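Tuesday, June 4, 2024

My feet are up on the hassock and I have a cup of tea that is already going cold, and I want to get the whole day down before it runs together in my head. Halina picked me up at a quarter past nine (she said nine, I said half past, so we were both right) and we drove out to Stultville for the open day at Sena. I'd been looking forward to it since she first waved the leaflet at me over the garden fence, and I will say now that I would go again tomorrow if they asked me.

The building is an old one on the canal side of town. I'm nearly sure it was a shoe warehouse when I was a girl, though Halina says gloves, and we went back and forth about that all the way from the parking lot to the door. They gave us name stickers and a paper cup of very good coffee, and then we were sorted into little groups. Ours had a retired bus driver, two sisters from Harawira who finished each other's sentences, and a boy of maybe eleven with his grandfather. The boy had brought a notebook with his questions already written in it. I wished I'd thought of that!

Our guide was a young woman named Tiruwork Wako, and she was lovely, so patient with us. She started us in a room with chairs and told us how the place got going in a rented garage with 5 people in it, and how they work on hands more than anything else. Hands are the hard part, she said. Walking is hard too, but people have been at that a long while, and a hand has to be strong and careful at the same moment. I thought of Mother's hands and the way she could crack walnuts and then thread a needle straight after, and I had to look at my shoes for a minute.

Then came the demonstrations. The first was sorting, and I was a little let down by that one, I have to admit. A machine moved blocks from one tray to another and it was slow, slower than me, and I'm slow these days. The bus driver asked how many blocks it had moved in its life and the man running it, Lech Kaczmarczyk, said it had done 2000 that month, and it had dropped 202 of them. He seemed quite proud of the second number. Last winter it was worse, he said.

The part I really want to remember was the shelf work. They are trying to get the robot to reach up under things, by feel as much as by sight, the way you or I would reach under a cupboard for the switch without bending down to look. Czesław Pawlak was explaining it and he talked with his own hands the whole time, great big sweeps of them, and one of the Harawira sisters had to step back. He told us that a shelf is a nasty thing for a robot. It can't always see past its own fingers, and if it comes up a hair too fast it knocks the wood and has to start over. He made us all try it with our eyes shut on a bookcase in the corridor. I found the underside right away and was very pleased with myself, and Halina banged her knuckles and said a word.

The boy asked if the robot could feel it when it bumped something. Czesław said it could tell that it was being pushed on, and that he wasn't going to call that feeling, and then he and the grandfather got into such a conversation about it that Tiruwork had to herd us all along to lunch. I'd have liked to hear the end of that.

Lunch was sandwiches and a tomato soup, and I had two cups of the soup. We sat with Marianna Sikora, who does the accounts there and has a sister-in-law on Ideo Street, three doors up from where Aunt Jo used to live. So of course that took up most of the meal. She said they had planned for 100 visitors and had run out of stickers before eleven.

Halina asked on the way home whether I'd want one in the house. I've been turning it over all evening. I wouldn't mind a bit of help with the top cupboards, and with the storm windows, and heaven knows somebody could get behind the dryer. But I like doing my own dishes, and I'd feel I had to tidy up before it came in, the way I do for the plumber. She laughed at me for that and then said she'd be exactly the same.
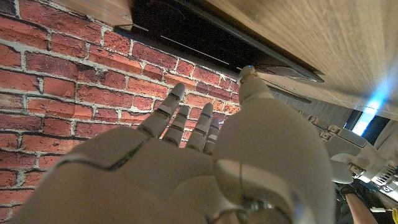

She's coming by on her way to the library and I must remember to give her back the casserole dish, the blue one, and two dollars for parking. I also promised her the walnut cake recipe, so I'll have to hunt for the card. It was in the drawer with the birthday candles the last time I saw it. Now to bed, and the tea can wait in the sink until morning.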